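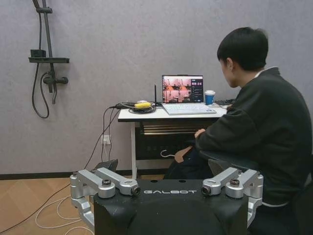
*腕部相机视角:夹爪在前,后面是放笔记本的小桌。*

# 双臂工位:走线、接相机、核对画面

适用于合租工坊里的双臂机器人,机器本体已经装好,夹爪能正常开合。本页只写工位怎么布置、几路相机怎么接进笔记本、怎么确认画面没接错。运动标定看另一页。

## 要准备的东西

- 笔记本一台,装好 Enar(我们用它看多路画面和录制)
- 小桌和椅子
- 插线板
- 黑白两色的线各一批,长度留够余量
- Boltico 的 8 mm 缠绕管
- 彩色胶带、记号笔

Chauhan 那种硬质线槽我们试过,拐弯太多,后来拆掉了。

## 1. 定桌子的位置

桌子靠墙,离机器人工作范围的外缘至少留 80 cm。量的时候把两只手臂都伸直,从夹爪指尖开始量,别从底座量。

操作的人坐下后可能背对机器人,所以急停按钮要放在伸手就能按到的地方,不要和鼠标挤在一起。急停线单独走,不进缠绕管。

工坊的隔间原来各有用途,墙上可能有花洒和混水阀。开工前关掉这一路的进水阀,桌子和插座都不要摆在出水口正下方。

## 2. 走线

先走电源,再走信号。

1. 插线板放在地上能看见的地方,不要塞到桌底。
2. 电源线从桌子左侧下来,沿墙脚走到插线板。
3. 相机和网络的线走另一边,实在要交叉,就垂直交叉。
4. 多余的线盘成圈放在桌面上,用扎带松松扎一道。
5. 手臂上的线每过一个关节留一段弧,把关节转到两头极限各试一次,线不能绷直。

调试阶段线先不要贴死在地上,第一天多半还要改两三回。等画面都核对过了,再用胶带固定过道上的那几段。

每根线两头都贴标签,写同一个编号。Amancay Echeverría 第一次接的时候只贴了一头,拔下来以后又从头捋了一遍。

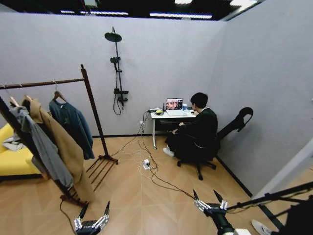
固定之前,从机器人站的位置往桌子方向走一遍,再从门口走一遍,哪里会绊脚就改哪里。衣架、沙发这类共用的家具,要挪先跟隔壁打招呼,挪完在地上贴胶带标出底脚的位置,下次录制照着摆。背景变了,前后两批数据放在一起会很难用。

## 3. 接相机

我们的顺序是先头部,后左腕,最后右腕。一次只插一路,插上以后在 Enar 里等画面出来,马上改名,再插下一路:

```
head
wrist_left
wrist_right
```

三路一起插也能认出来,但名字会乱,下次重启又换一遍顺序。

腕部相机装好后,夹爪本体应当占画面下部,两侧的连杆都看得到。如果只看得到一侧,松开支架螺丝,转正以后再拧紧。头部相机要能同时看到两只夹爪,抬得太高会拍进一大片天花板和灯管,自动曝光跟着往下掉,地面就黑了。

## 4. 核对画面

一个人坐在笔记本前,另一个人站在机器人旁边。站着的人按下面的次序做,坐着的人报看到的是哪一路:

1. 用手在左腕相机前晃一下。
2. 用手在右腕相机前晃一下。
3. 退到手臂范围以外,把左夹爪打开再合上。
4. 右夹爪同样做一次。

左右接反是最常见的错误。改的时候改软件里的名字,不要去换线,标签会对不上。

## 5. 试录

录一段短的,两只手臂都慢慢动。停下以后看三路的帧数。我们最近一次试录,每一路都是 3,120 帧,没有丢帧。

如果有一路明显偏少,按这个次序查:

- 接头有没有插到底
- 是不是和另一路共用了同一个集线器
- 笔记本是不是在用电池
- 换一根线

Estela Valdebenito 那台笔记本在省电模式下右腕一路会掉帧,接上电源就恢复了。集线器我们现在用 Valtberg 的,自带供电。

## 收工

先停录制,再让手臂回到收起的位置,然后断本体电源,最后关插线板。饮料杯子带走,别留在笔记本旁边。录好的文件当天拷到工坊的硬盘上,文件夹名写清楚工位号和录制人。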